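July, and I have finally done the big room. Well, most of it. I did the floor, I did the flat bits (I'll explain) and I got as far as the windows before I ran out of evening, so I'm counting it.

If you've been reading for a while you'll know I can't tidy in a straight line. I start with one thing, carry it to where it lives, find three other things living there that shouldn't be, and by four o'clock I'm cross and sitting on the stairs eating toast. Milagros Sotomayor has watched me do this in two different houses and one office, and her advice has always been to pick a category and stick to it. Just one! Go round the entire room for that one thing and don't touch anything else, even if it's right there looking at you.

I'd always ignored this. It sounded like something off the telly. But last month I helped a friend over in Plardale clear a spare room and we did it by category, mostly by accident (there was only one box to put things in), and it went so quickly that we had time to go out for chips. So I thought, fine, I'll try it on the big room.

The category I picked was flat bits. That's my own term and I'm quite proud of it. A flat bit is anything thin and light that has landed somewhere: wrappers, packets, cards, the paper sleeve off something, instruction leaflets folded into a tiny square, the backing off a sticker. They don't look like mess when there's only one. You can walk past one for a week. And they do love anything round and low, I've noticed. Put down a nice circle of colour on a wooden floor and a flat bit will find it.
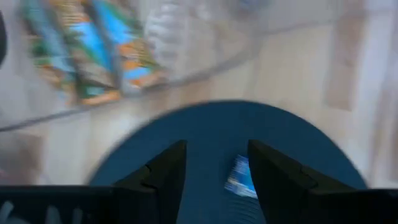 *Blue and white on dark blue. Textbook flat bit.*

I love that dark blue, by the way. It's somewhere between teal and navy, and against the pale wood it makes the whole floor look as if somebody had a plan. I've tried for ages to find a paint the same colour for my hallway at home and the closest I've got is a tester from Kindine called something silly, which dried a lot greyer than it looked in the pot. If anyone has a good deep teal that stays teal, please tell me. I've got 4 tester pots lined up on the windowsill at home now and I dislike every one of them in a different way.

Anyway – method. You need a carrier bag over one wrist so both hands stay free. You go round the edge of the room first and then work inwards. You don't read anything. This was the hard part for me, I'm a terrible one for reading a leaflet all the way through in three languages and then keeping it. If it might be important it goes in your back pocket, and you're only allowed one pocket. When the pocket's full you have to decide about something before you can pick up anything else.

I set the kitchen timer for 12 minutes, went round, had a drink of water, and set it again. Short goes suit me. I get a bit competitive with the timer, and I stop noticing that I'm doing a job I'd put off since spring.

The pocket, in case you're interested, ended up holding a guarantee card, a parking thing, a business card with a phone number in biro on the back and no name, and a voucher for Griltedex that had run out. I kept the guarantee and the mystery number. I will never ring it.

What I hadn't reckoned on was how much the light matters. The floor end is easy, you can see everything, pale boards, job done. The window end is another story. It's glorious in the daytime, it pours in, you get the building opposite looking all washed out and lovely, and a bit of green just beyond the red bin. But when you're stood at the table facing into that, anything small and pale vanishes completely. I'd gone past that end quite pleased with myself and had to come back to it once the sun had moved round.

The big wooden table is the other thing. Tables in a room like this are for using, so I've made a rule that I don't tidy what's in use on it, full stop. I only do flat bits, and I only do what I can reach without leaning over anything. It made it so much less stressful. I used to try to "do the table" and it would take the whole afternoon and I'd get a message the next morning asking where something had gone.
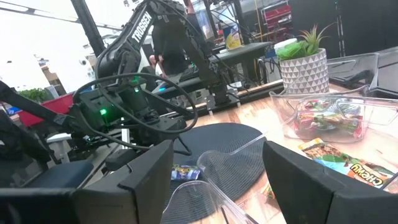 Nobuhle Jacobs reckons I've got it all wrong about bins, and that one red one under the windows will never be enough for a room that size, however nice it looks there. She'd have a little one at each end of the table, so that no one has to walk anywhere with a wrapper in their hand. Her view is that people will carry a bit of rubbish three steps and after that they put it down on the nearest thing.

And I think she's right, annoyingly. I went home and tested it on myself. The kitchen bin is five steps from my kettle and there were teabag envelopes on the worktop. Guilty!

So the next job is small bins. I don't want anything fancy, and I don't want lids, I just want something light enough to tip into the big one at the end of the day. I'd like another yellow tub like the one at the back as well, with a proper white label on it, and it can be the home for bits that do need keeping. I like a label. I'd label the cat if Zulu would stand for it.

Things still not done: the skirting, the inside of the cupboard by the door (I opened it and closed it again) and whatever has rolled under the radiator. I'm giving myself until the end of the month for those.

Leave me your teal suggestions. And if you've got a small open bin you like, tell me where you bought it and whether it falls over when you knock it with your foot – mine always do.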